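Seit März bin ich dabei, unsere Stromrechnung zu verstehen. Anlass war die Jahresabrechnung, auf der eine Nachzahlung von 986 Euro stand. Wir wohnen zu dritt, heizen mit Gas und haben kein Elektroauto. Ich habe die Rechnung erst einmal zwei Wochen liegen lassen und dann doch angefangen, die Zahlen nachzurechnen.

Der erste Fehler lag bei mir. Der Anbieter, Plelel, hatte den Abschlag im Vorjahr gesenkt, und ich hatte das Schreiben dazu abgeheftet, ohne es zu lesen. Darin stand, dass die Senkung auf einem geschätzten Zählerstand beruht und man den echten Stand nachmelden soll. Das habe ich nicht getan. Ein Teil der Nachzahlung war also Geld, das wir ohnehin geschuldet hätten, nur eben früher und in kleineren Beträgen.

Der Rest war echter Mehrverbrauch. 1.381 Kilowattstunden mehr als im Jahr davor, und das konnte ich mir nicht erklären. Wir hatten kein neues Gerät gekauft und waren auch nicht öfter zu Hause.

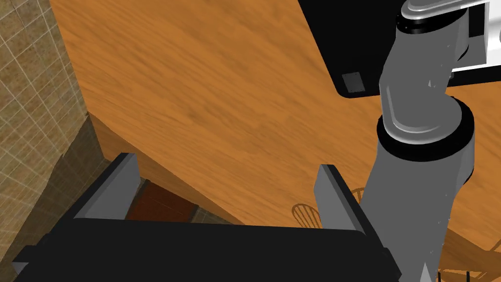 Ich habe mir dann ein Messgerät für die Steckdose besorgt, ein einfaches Modell von Trosix. Man steckt es zwischen Dose und Stecker, wartet einen Tag und liest ab. Bei Geräten, die immer gleich viel ziehen, reicht auch eine Stunde. Beim Kühlschrank sollte man mindestens 24 Stunden messen, besser zwei Tage, sonst erwischt man nur eine Laufphase oder eine Pause.

Der Kühlschrank war in Ordnung. Die Waschmaschine auch, sie läuft bei uns fast nur mit 40 Grad. Der Fernseher zog im Standby so wenig, dass die Anzeige auf null blieb. Auch der Router war harmlos. Nach einer Woche hatte ich eine lange Liste und noch immer keine Erklärung.

Corinne Tran, die früher mit mir im Büro saß und sich mit Haustechnik auskennt, gab mir am Telefon den Rat, mit dem Messen aufzuhören und stattdessen nachts den Zähler abzulesen. Einmal vor dem Schlafengehen, einmal nach dem Aufstehen. Was dazwischen verbraucht wird, ist die Grundlast. Das hätte ich gleich am ersten Tag machen können.

Bei uns waren es etwa 200 Watt, die ganze Nacht durch. Für eine Wohnung, in der alle schlafen und nur der Kühlschrank läuft, ist das zu viel. Ich habe am nächsten Abend eine Sicherung nach der anderen herausgenommen und jedes Mal am Zähler nachgesehen. Das dauert, weil der Zähler im Keller hängt und der Sicherungskasten im Flur. Zu zweit geht es leichter — einer oben, einer unten, Telefon auf laut.

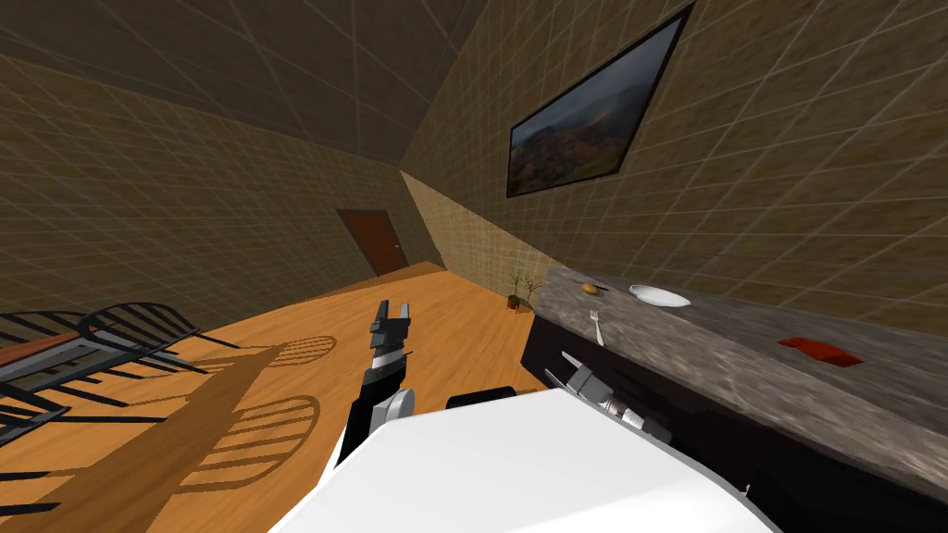

Gefunden habe ich es bei der Sicherung mit der Beschriftung »Keller/Außen«. Als sie draußen war, fiel der Verbrauch deutlich. An diesem Stromkreis hängen das Kellerlicht, eine Außensteckdose und, was ich nicht wusste, eine Begleitheizung für die Wasserleitung zum Garten. Der Vorbesitzer hatte sie wohl irgendwann einbauen lassen. Sie soll nur bei Frost anspringen, aber der Thermostat war defekt und sie lief durch, Sommer wie Winter. 

Ein Elektriker von Fuentealba hat sich das angesehen und den Thermostat getauscht. Das Ersatzteil hat 52 Euro gekostet, dazu kamen Anfahrt und Arbeitszeit. Er meinte, das komme öfter vor, vor allem in älteren Häusern, in denen die Unterlagen fehlen. Bei uns fehlten sie auch. Ich habe danach einen Zettel geschrieben, was an welcher Sicherung hängt, und ihn innen an die Tür des Kastens geklebt.

Mit Plelel habe ich eine Ratenzahlung vereinbart. Das ging ohne Diskussion, man muss nur vor Ablauf der Frist anrufen. Wechseln wollte ich zuerst auch und habe mir die Tarife bei Skolto angesehen, aber der Arbeitspreis war nach Ablauf des Bonus höher als unser jetziger. Ich schaue im Herbst noch einmal.

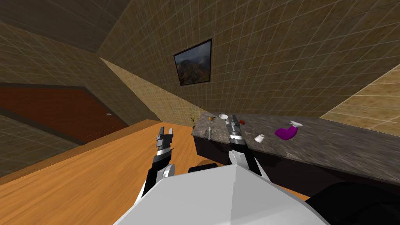
Geblieben ist die Gewohnheit, den Zähler einmal im Monat abzulesen. Ich trage den Stand in eine Tabelle ein, Datum links, Kilowattstunden rechts, Differenz zum Vormonat daneben. Mehr braucht es nicht. Wichtig ist nur, immer dieselben Stellen abzuschreiben und die Nachkommastelle wegzulassen, bei mir ist sie rot abgesetzt. Auch die Räume gehe ich inzwischen anders durch als vorher. In einem Raum wie dem auf dem Bild, mit gefliesten Wänden und orangefarbenem Boden, würde ich zuerst nach den fest angeschlossenen Geräten fragen, denn an die kommt man mit dem Steckdosenmessgerät nicht heran. Durchlauferhitzer, Lüfter, Untertischboiler, elektrische Fußbodenheizung. Bei uns im Bad war es nur der Lüfter, und der läuft so, wie er soll.

Im letzten Monat lag die Grundlast bei einem Bruchteil des alten Werts. Was noch übrig ist, sind Kühlschrank, Router und die Klingelanlage. Den Abschlag habe ich vorerst so gelassen, wie er jetzt ist. Falls jemand weiß, ob man eine Begleitheizung im Sommer ganz abklemmen darf, gern in die Kommentare. Der Elektriker hat dazu nichts gesagt und ich habe vergessen zu fragen.

Diese Website verwendet Cookies. Mit der weiteren Nutzung erklären Sie sich damit einverstanden. Mehr erfahren | OK

Kontakt | Impressum | Datenschutz | © Alle Rechte vorbehalten | Nach oben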